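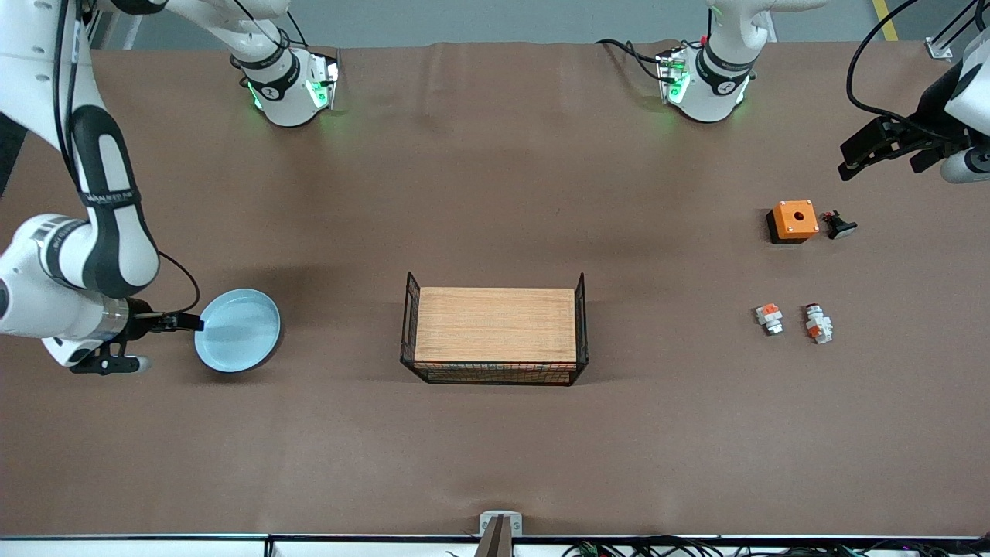 There comes a point in adult life when you own too many frying pans and still fry everything in the same one. Mine is small, shallow and scratched, and for years it has seen off every rival I have carried home in a fit of optimism.

So it was with low expectations that I went to Hastthorpe one Wednesday to talk to Necati Sönmez, who has sold cookware there long enough to have opinions about handles. He likes them short. A long handle, he says, is for people with big kitchens, or for catching your sleeve on.

The little pan is having a moment. Sönmez shifted 584 of them last year, most in pale colours, and light blue goes fastest. Black pans outlive everything, he told me with some sadness, and come back only as complaints.

I asked what people cook in them. "An egg," he said. Then, after some thought – "two eggs, if they're not fussy about the shape."

His advice is dull and probably right. Keep the heat low, wash it by hand, and put a tea towel between pans if you must stack them. I own about 100 tea towels and have never done this.

I went home with a blue one, naturally. It sits on the table, looking lovely. Breakfast was done in the old one.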